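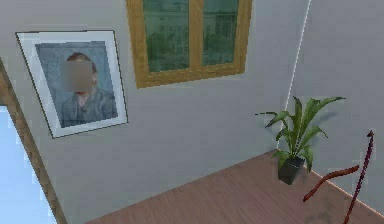 Reading one very long book, very slowly

May 13, 2025

I finished Jultodetti last night! All 832 pages of it, including the family tree at the front, which I must have turned back to a hundred times, and the notes at the back, which I mostly skipped until I was too far in to go back and read them properly.

If you've been reading this blog for a while you may remember that I bought it in February at Flemer, the secondhand bookstore by the bus station in Cowie. I had gone in for a birthday card. They don't even sell birthday cards, or at least not the kind you'd give your aunt, so I walked around the shelves for a bit to be polite and came out with a book the size of a loaf of bread. It cost me less than lunch. The spine already had a crease in it at page 70, so I'm pretty sure the last owner gave up right there, and I have to say I understand, because page 70 is where the great-uncle starts talking about salt taxes.

Keep going, though! The salt taxes do end.

How I got through it

I used to be a fast reader. As a kid I'd bring home a stack from the library and have it finished before the weekend was over, and then somewhere in my thirties that just went away. I'd read the same paragraph three times and then go see if anyone had texted me. So this time I gave myself a rule, and the rule was ten pages a day. Ten pages is so small it feels silly. I could do ten pages waiting for pasta water (I did, more than once, and overcooked the pasta).

Some days I read 40 and felt like a champion. Some days I read ten and couldn't have told you a single thing that happened in them. I missed four days when I had that awful cold and one more when I left the book at work and was too tired to go back for it. I thought missing days would be the end of it, like it always is with me and exercise, but I just picked it up again where the bookmark was.

The bookmark was a Lesik tea wrapper, by the way. I have nice bookmarks. People give me nice bookmarks. I have never once been able to find one when I needed it. 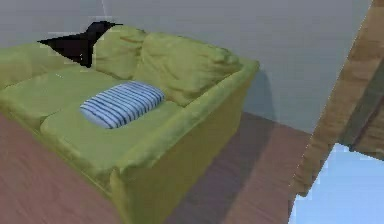

The other thing I changed was the time of day. I'd always thought of reading as a bedtime thing, and for me that's a terrible plan, I'm asleep in four minutes with the light on and the book on my face (and you do not want this one on your face). So I moved it to right after work, before dinner, before the dishes, before anything with a screen. The first couple of weeks I felt guilty about it, like I was skipping out on something. Then I started looking forward to it around three in the afternoon, which hasn't happened to me with a book since I was maybe twelve.

I also stopped looking up every little thing. There are a lot of words in Jultodetti that I didn't know, mostly boat parts, and early on I'd stop and search for each one, and of course then I'd be gone for half an hour reading about somebody's kitchen remodel. Now I just let the boat parts go by. There's a thing on the boat, it broke, they're all upset. That's enough for me.

What's it about, anyway

Everybody asks and I'm so bad at answering. It's about two families on a river who share a ferry, and the ferry keeps sinking — not in a funny way, mostly, though there's a wedding chapter that made me laugh so hard I had to put it down. Half of it is letters. One of the sisters goes away and you only hear from her by mail for 2 whole sections, and her letters get shorter and shorter, and I was so worried about her that I peeked ahead. I won't tell you what I found. Don't peek, it doesn't help.

I didn't love all of it. The middle has a court case that goes on forever, and the writer is clearly having a much better time with it than I was. There's also a dog who gets a lot of attention early on and then is never mentioned again, and I would like some answers about the dog.

But the last hundred pages are wonderful. Everything from the slow parts comes back around, even the salt taxes, and I was so glad I hadn't skimmed. I read the final chapter in one go and let dinner be toast.

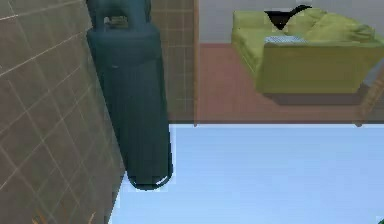

Would I do another one?

Yes! But first I want something thin. I've got a mystery that's been waiting since Christmas and a book of short essays on gardening, and I don't even have a garden, I just like hearing people complain about slugs.

I do think I'll stick with the ten pages. It has been the easiest habit I've ever kept, probably because it asks so little of me, and I've noticed I'm a bit more patient with other slow things too. Long phone calls with my mother. The line at the pharmacy. I even read the whole lease renewal this year instead of signing it at the kitchen counter like I usually do (there was a bit about window boxes I never knew was there).
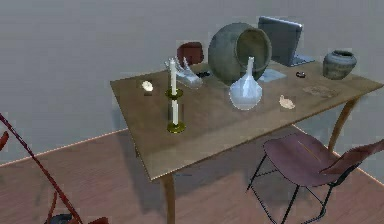
I'm also going to take Jultodetti back to Flemer so someone else can have a turn. I went back and forth on that, because I'm sentimental about books and I wrote in the margins of this one, only in pencil, mostly things like "oh no" and "again??" But it came to me with a crease at page 70, and I kind of like the idea of it going back out with creases all the way to the end. I'm leaving the tea wrapper in.

If you've read it, please write to me, especially if you have thoughts about the dog. And if you've got a favorite thin book, under two hundred pages, with no boats, I'm taking suggestions in the comments all month.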